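Journal > Home stuff > September

Search this journal... Go

Second pot of coffee and I'm still fussing over the desk corner! The black cloth is finally on (wrinkles and all, I am not getting the iron out) and I've been playing with the two plastic cups from the Jandero sale, the blue and the purple.

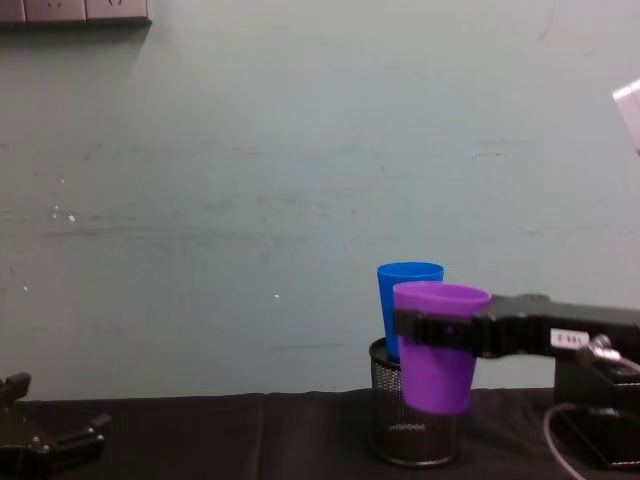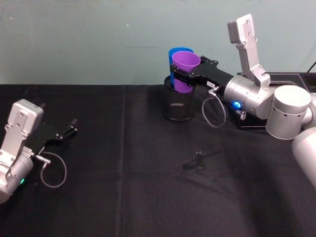
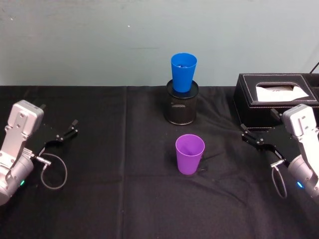
The blue cup and the mesh pen holder, in all three.

I love that bright blue against the black mesh, it cheers up the whole table. The purple is growing on me too. I paid 40 for a bundle of kitchen bits and these came along with it, so really they were free, right? That wall needs paint though. Scuffs and little specks, and I've been saying so since we got back from Toledo. Hovura has a gray I like but a can big enough for this room is 170 and, well, no. Maybe after the holidays.

Still have to find a home for the pens, which are in a soup bowl in the kitchen. Soup is for dinner. Must move pens.

Contact | © Trondach Journals | Back to top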